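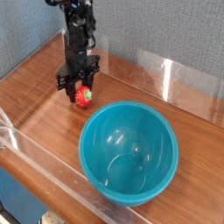
4. Comparing the two finger sets on the strawberry task

Papers > Manipulation > Low-cost arms > Section 4

Figure 1. The gripper fingers over the toy strawberry, with the bowl as the place target.

We now turn to the part of the study we most enjoyed running. Sections 2 and 3 dealt with the arm on its own, moving between fixed poses with nothing in its hand. Everything from this point on involves contact, and contact is where small differences between grippers start to matter.

4.1 Task and workspace

The task is a single pick and place. A toy strawberry lies on a wooden tabletop next to a blue bowl, and the arm must grasp it, lift it, carry it over the rim and let go. Clear acrylic panels enclose the work area, and a fixed camera looks in on it. The panels caused us real trouble early on. They throw tall white reflections that shift with the room lights, and our first color threshold happily took one of these for the edge of the bowl. We fixed the exposure by hand and masked the worst strip, after which the detector behaved very well.

We chose the strawberry over the foam cubes used in Section 3 for its shape. It is rounded and glossy, and it has leaves at one end, so a grasp that works across the middle may slide off toward the tip. A cube forgives a wrist angle that is a little off. The strawberry does not, and we were delighted by how quickly it separated the two designs.

4.2 Finger sets

Both sets mount on the same parallel-jaw base and are driven by the same servo. The Clolell set has flat black fingers with a plain contact face. The Gretberg set has the same reach but a shallow curve cut along the inner side, meant to center round objects as the jaws close. Swapping one for the other takes four screws and a re-zero of the jaw opening. We expected the curved set to win easily.

The controller was the Sydorenko board in its stock configuration, with one change: we lowered the closing current limit to 30 percent of the maximum. At higher settings either set could squeeze the toy out sideways, sometimes with impressive range.

4.3 Procedure

Each trial began with the arm at its home pose and the toy placed by hand inside a marked region left of the bowl. Orientation was drawn from a list of 12 headings, equally spaced, with the heading defined by the direction of the leaves. The planner received the toy's position from the camera but not its heading. This was deliberate. We wanted to know how much each finger set could absorb without help from perception.

The arm moved to a hover pose over the toy, came straight down, closed, and paused before lifting. The pause was added after the pilot runs of April, when we noticed that the jaws were still settling as the lift began. With the pause in place, slips during the first part of the lift became rare for both sets. It is a tiny change and we recommend it warmly to anyone working with hobby-class servos.

A trial counted as a success if the toy came to rest inside the bowl. Touching the rim on the way was allowed but logged. Trials stopped by a servo overheat warning were discarded and repeated with the same heading.

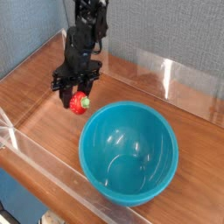

Carry height deserves a short note. The rim is the tallest thing the arm has to clear, and the obvious choice is to lift well above it and forget about it. On our arm a high carry stretches the shoulder joint into the region where backlash is worst, and the gripper sways on arrival. A low carry is steadier but leaves little room if the toy hangs down at one end. We settled on a middle height and kept it the same for both sets.

4.4 Results

We completed 282 valid trials, split evenly between the two sets. The Gretberg fingers did better when the leaves pointed along the jaws, as their curve was designed to do. The Clolell fingers did better nearly everywhere else, and they had the higher success rate overall. This surprised us! Looking back over the recordings, we found that the curved face tends to rotate the toy as it closes. When the toy starts out well centered, the rotation helps. When it starts a little off to one side, the toy rolls toward the tip and is held by its narrow end, and many of those grasps fail on the way to the bowl.

The flat fingers simply stop the toy where it is. The grasp looks less tidy, but it is repeatable, and a repeatable offset is easy to correct in software. With a constant shift added to the release point, rim touches for the flat set dropped sharply. The same correction did very little for the curved set, whose offsets pointed in all directions.

Wear was also checked. After roughly 3000 open and close cycles on the bench, with no object in the jaws, neither set showed play at the mounting screws. The servo horn did loosen once – we now use thread lock as a matter of course.

4.5 Limits of the comparison

One toy and one bowl make a narrow test. We would expect the curved fingers to recover much of the gap on true cylinders, where rotation does no harm, and we would love to see someone try them on soft fruit. The camera position was also kept fixed. A second view from the side would give the planner the heading, and with it the curved set might come out ahead. Trials with the Cludano wrist camera are under way and use the same placement list, so the results should be directly comparable.

Previous section | Next section | References | Download | Back to top

Reader comments

Really useful section, thank you. We had the same rolling problem with curved pads on plastic eggs and blamed the controller for weeks. Going to try the flat ones.

Did you consider a thin rubber layer on the flat fingers? On our setup it made more difference than the finger shape did.

Author reply, 7/16/26: Yes, and it is next on our list! We left the rubber off here so that shape was the only thing changing between sets.

What was the pause length before the lift? I can't find it in 4.3.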